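标题：跨年夜去Prironton塔上的旋转酒吧，值不值？求去过的说两句
版块：旅行闲聊 > 节日出行

楼主 小满不加糖
发表于 12/14/19
先交代背景。今年我和老公终于凑到一起放假，打算去Prironton跨年，机票九月就买好了，结果住的地方订了，最关键的三十一号晚上干嘛还没定。现在手里两个选项：
一个是河边的老码头，免费，站着看烟花，听说人挤人；
另一个是Holmgren酒店顶楼的跨年晚餐，五道菜，一个人805，含一杯气泡酒，酒水另算。
我本人很想去顶楼，暖和，有厕所（重点！），还能穿裙子。我老公说805够我们吃一个礼拜的好东西。大家帮忙评评理。

2楼 阿肥在路上
站你老公。去年我就在码头，一分钱没花，气氛好得不得了，旁边一家子还塞给我们热红酒。倒数的时候全场一起喊，你在顶楼隔着玻璃是听不见的。

3楼 Mitten_77
楼上说的热红酒我也喝到过哈哈，不过厕所真的要排很久，我排了54分钟，出来的时候烟花都放了一半了。所以我站楼主。

4楼 阿肥在路上
回3楼：你去的是哪个厕所？码头西头那个当然排，往市场那边走几步，鱼市后面还有一个，很空。

5楼 Mitten_77
那你去年怎么不发帖说！！

6楼 老赵的行李箱
我来泼点冷水。Holmgren那个晚餐我前年吃过，菜只能说及格，主菜牛脸肉还行，甜点是冷冻的那种口感。座位分两种，靠窗的和中间的，网上订的时候根本不让你选，我们被分到中间，背后一根大柱子，零点的时候所有人都站起来往窗边挤，我个子不高，看到的是一排后脑勺。花那个钱看后脑勺，我气到正月。

7楼 小满不加糖
啊？？订座页面上写的是“全景座位”呀，我看照片桌桌都靠窗的。

8楼 老赵的行李箱
照片当然拍靠窗的。你发邮件去问，要他们书面回你是不是窗边，不要打电话，电话里什么都答应。

9楼 Shih-chieh Lo
我在Prironton住过一阵子，说一个你们都没提的：缆车上去的Tirico山。山顶有个小平台，能看到整个河湾，三个放烟花的点全在眼前。缆车跨年夜会开到凌晨2点，来回票60，比晚餐便宜太多。山顶小木屋卖豌豆汤和烤香肠，味道普通，但是那个天气里喝一口汤会想哭。缺点是风，风真的大，帽子要那种能扣住的。

10楼 阿肥在路上
Tirico我反对。去年下雾，山上什么都看不到，我同事在上面听了二十分钟的响，连个火星都没见着。码头至少在雾下面。

11楼 Shih-chieh Lo
雾是有可能，可是码头那年也没好到哪里去吧，烟往河面上压，后半场一样灰蒙蒙的。我在山上跨过两次年，两次都很清楚。当然你可以说我运气好。

12楼 阿肥在路上
就是你运气好。

13楼 小满不加糖
你们别吵哈哈哈，我越看越纠结了。山上能不能占位置啊？要多早上去？我老公膝盖不太行，站不了太久。

14楼 Shih-chieh Lo
平台边上有长凳，不多，晚饭时间就上去基本坐得到。带个坐垫，凳子冰屁股。下山的时候不要跟大家一起冲，在木屋里再坐一会儿，等队伍散了再走，膝盖会感谢你的。

15楼 柚子皮
插一句，不一定非得看烟花吧？我们去年在老城找了个小馆子叫Trulilis，本地人跨年的那种，一张长桌大家拼着坐，老板娘零点发葡萄，一口一个，吃不完的要罚唱歌。我老公唱了，全场鼓掌，其实唱得很烂。走出门巷子里也能看到一点烟花的边边。我觉得比哪里都有意思！就是要现金，别带卡去。

16楼 老赵的行李箱
Trulilis好是好，现在还订得到吗？我印象里早早就满了。

17楼 柚子皮
我昨天帮朋友问过，第二轮九点半那场还有位，第一轮没了。写信去订，老板回得慢，但会回。

18楼 小满不加糖
等等这个葡萄我好心动！先汇报一下进度：我照老赵说的给Holmgren写了邮件，对方回得倒快，原文翻译过来是“我们会尽力为您安排视野良好的座位”。这什么话呀，哪个座位不能叫视野良好。所以顶楼我基本放弃了，裙子可以穿去吃别的。现在的想法是傍晚先上Tirico看夜景喝豌豆汤，天黑透了就下来，赶九点半那场，零点吃葡萄。行李我也开始收了，厚袜子带了一堆，我老公说我像要去极地。
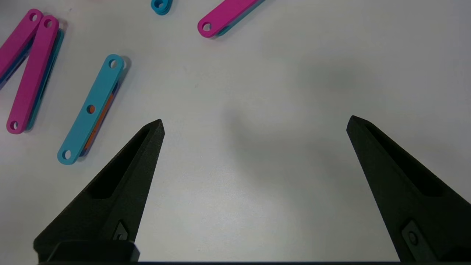

Mitten_77觉得这个安排太赶了，跨年夜缆车下山也要排队，万一七八点正好碰上别人往上走，九点半不一定赶得到老城，劝楼主把Tirico挪到三十号。

20楼 小满不加糖
三十号我们下午才落地诶，拖着箱子上山吗……不过晚上好像可以？放了箱子就去。

21楼 Shih-chieh Lo
三十号晚上更好，人少。平时缆车收得早，出发前看一眼当天的时刻表，别坐到最后一班。还有，从老城去缆车站走路就行，司机会跟你说很远，别信。

22楼 阿肥在路上
那零点呢？都到Prironton了坐在屋里吃葡萄，不去码头，我替你可惜。Trulilis走到河边才多远啊，吃完葡萄跑过去还能赶上尾巴。

23楼 柚子皮
穿裙子跑石板路？你让人家老公的膝盖怎么办。

24楼 阿肥在路上
……忘了膝盖。

25楼 小满不加糖
哈哈哈哈膝盖本人在旁边看帖，说谢谢大家关心，他选葡萄，但拒绝唱歌。信已经写给Trulilis了，两个人，九点半那场，还没回。柚子皮你朋友订的也是这场吗？是的话桌上见呀！

26楼 柚子皮
是这场！她穿绿毛衣，嗓门很大，你一进门就知道是谁了。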